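About Kuvby

Kuvby is an independent test laboratory for robotic handling equipment. The company examines how industrial arms and their grippers pick up, hold and release ordinary household goods, and it reports its findings to equipment makers, warehouse operators and insurers. Its staff includes mechanical engineers, software engineers and technicians trained in machine safety.

The laboratory was founded under the name Gerkent and took its present name when it moved to larger quarters on Destero Road. Clients who hold reports issued under the earlier name may continue to rely on them.

How We Work

Our handling trials use common articles of differing shape and stiffness, such as brushes, cups and soft toys. Each article is placed in an open metal bin, and the arm is required to locate it, close on it and lift it clear. A standard trial series consists of 2,000 attempts. Every attempt is logged, including those in which no grip is made.
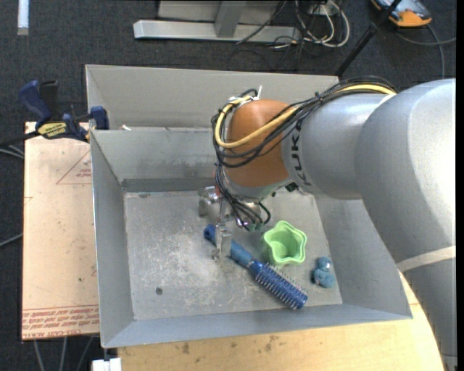
The June Incident

In June of our second year at Destero Road, during a series known internally as Costache, an arm continued to move downward after its gripper had already met the floor of the bin. The fault occurred on attempt 164. One gripper finger was bent and the bin was pushed nearly 50 millimeters across the table. A technician who was standing inside the marked area at the time was not injured.

The laboratory stopped all trials that afternoon. An internal review, led by our Director of Safety, Rehema Mfaume, identified two causes. A signal cable running to the gripper had worn where it flexed at the wrist, and contact readings were being lost without any alarm. In addition, the control program treated a missing reading as a reading of zero, and so allowed the arm to proceed.

The review also found that the technician should not have been within reach of the arm while it was powered. Our written procedure permitted this for short adjustments. That permission has been withdrawn.

Changes Since the Review

Trials resumed after the following measures were in place:

Any loss of signal from the gripper now stops the arm.
Cables at the wrist are inspected before each series and replaced on a fixed schedule.
Bins are to be clamped before power is applied.
No person may enter the marked area until the arm is locked out.

The full text of the review is provided to every client before a contract is signed, and new employees read it during their first week. Questions concerning the review or our present safety procedures may be addressed in writing to the Office of the Director of Safety.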